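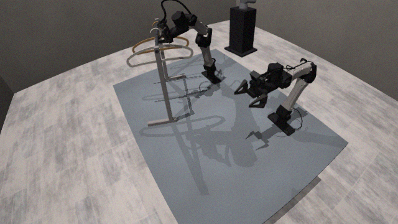

*Figure 2. Rendered view of the room, with plank flooring and the large blue-gray surface.*

## 4. Armrest shape and where elbows end up

I went into this part of the study thinking padding would be the whole story. Everybody who has driven a few hours with a hard door armrest has an opinion on padding, and so did I. But once Raíssa Pimentel and I started going through the trip logs, padding kept sliding down the list and the shape of the front edge kept climbing.

Some background on the logs first. We had 766 trips from 30 drivers, all in the same model of small hatchback from the Frota pool, all on the loop out of Camden and back. Each car had a Nirel pressure strip glued along the top of the driver's door armrest and a second one on the center console lid. The strips say where weight is resting and how much of it, sampled twice a second. They don't say whether it is an elbow or a forearm (or a handbag, which we had to weed out by hand on the console side).

We swapped the door armrest between four versions. Two had a straight inner edge, one with soft foam and one with firm. The other two had the same pair of foams with a curved inner edge. Height and overall length were the same on all of them, and the cover was the same gray knit, so from the driver's seat it took a moment to tell which one you had. Vanderleia Lopes cut all the foam herself and I can't thank her enough for that, the curved ones were a pain!

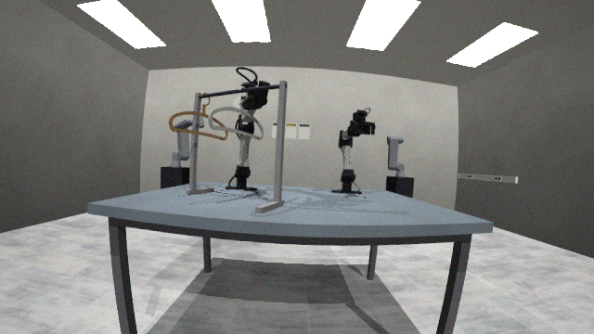

The curved versions are easy to get wrong on paper, and our first drawing did get them wrong. Adalberto Rezende drew the curve as a hollow, dipping away from the driver, and what we wanted was the opposite. Think of the table in Figure 2's room: its front edge bows outward in a wide arc, with no corner anywhere along the sweep. Shrink that down to armrest length, point the bulge at the driver's ribs, and you have our curved edge. The fullest part of the arc sits just behind the window switches, so the forearm gets the widest bit of support and the elbow gets a little less.

What the strips showed on the door side was pretty plain. With a straight edge, drivers parked the elbow near the back end and left it there, and then moved it in one big jump when it got sore. With the arc, they moved in small steps, more often, and the weight was spread over a longer stretch of the strip. Foam made a difference too, but a smaller one, and mostly in the second half of the loop. Soft foam under a straight edge still gave us the big jump – it just came later. 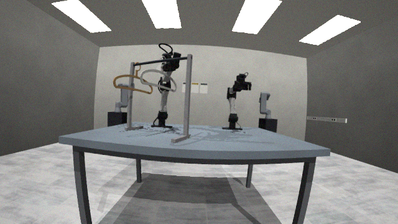 Simone Conceição, who handled the exit interviews, got a slightly different picture from what people said. Most drivers told her the soft versions were more comfortable, straight or curved, and hardly any of them mentioned shape until she asked. I don't see that as a clash. Softness is something you feel the second you put your arm down, and shape works on you slowly over the drive. It does mean a showroom test of an armrest is going to favor foam every time, and I'd be careful about reading much into one.

The console side was messier. Edileuza Vasconcelos ran the same analysis there with the Tranduseo scripts and found no steady link to the door armrest version. A few drivers leaned on the console lid more when they had the straight, firm door armrest, which would make sense as a way of getting off the sore elbow. Other drivers never touched the lid at all. Seat height probably matters more on that side, and we only noted it at the start of each trip, so a driver who cranked the seat up halfway through February's road works is in our data at the wrong height. We come back to this in Section 5, where the seat position numbers are split out by driver.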